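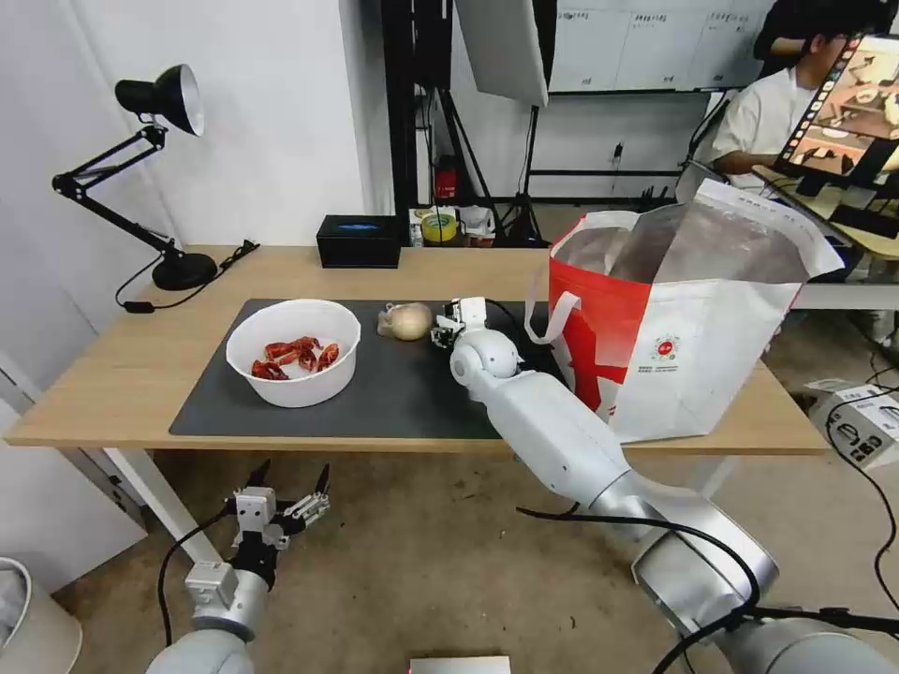

I have been a bit obsessed with dried chillies since January, when Jaruwan Suwannarat gave me her recipe for the paste she cooks almost everything in. It's smoky and sweet and properly hot, and I could eat it on toast (I have eaten it on toast). So when the Cendcombe supper came round again I knew exactly what I was making!

The chillies want a soak first, about 50 minutes in warm water, then you squeeze them out and pound them with garlic, onion and a good pinch of salt. Don't throw the soaking water away, it's lovely in the sauce. Fry the paste slowly until the oil turns red and the whole kitchen smells of it. I use 14 chillies for a big jar, fewer if there are children eating.

Getting everything over there is half the fun, and I've become very keen on bags. Mine used to be a sad heap of carriers that split on the hill up from Deton. Now I swear by the big lined sort that stand up by themselves, like the white and red one on the table, with an opening wide enough to bring a whole bowl over the top. Round things go in last in my house, and the bowls travel separately, wrapped in a tea towel.

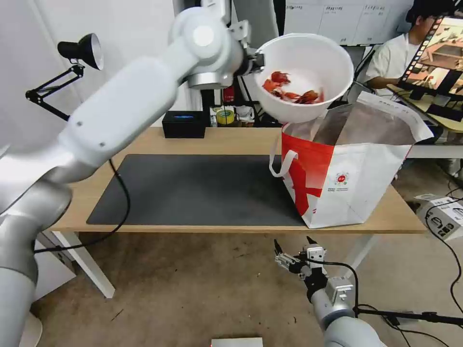
Crayfish are what the paste was made for, if you ask me. I toss them through it in the widest pan I own with a splash of the soaking water and a lump of butter, and they need hardly any time at all. That red-orange colour against a plain white bowl makes me hungry every single time, and I'd serve them just like that, with 900 grams of rice between us all and plenty of napkins. Next time I'm trying it with prawns, and I've promised Jaruwan a jar.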